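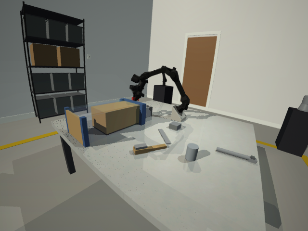
Sim cell, side view, arm over the blue-framed fixture.

January, 14:10. Student project Wisitik, pick-and-place in simulation. Scene file loaded with the full set of loose parts on the table. Brahim moved the arm config into its own file, so joint limits are no longer edited in two places. Step size left alone. Physics settled after 12 steps.

Grasp runs on the small red part. Approach from directly above, slow close.
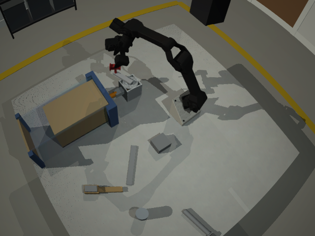 Which seed are the grasp runs using?
Seed 637 for all of them, set in the launch script.

Usa wants the wrist speed lowered over the bin. Agreed, but after the baseline is logged. Contact friction on the finger pads still at default, to be checked against Sunee's values.

Open-gripper pose for comparison, same parts layout:

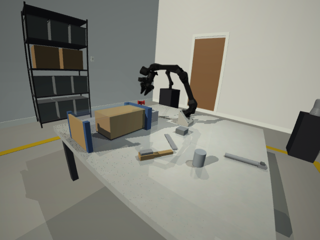 Who keeps the baseline logs?
Ginette, in the Durnari folder, one file per run.

To do: rename the camera presets, rerun with 14 mm finger clearance, ask Rungnapa about the joint 4 offset.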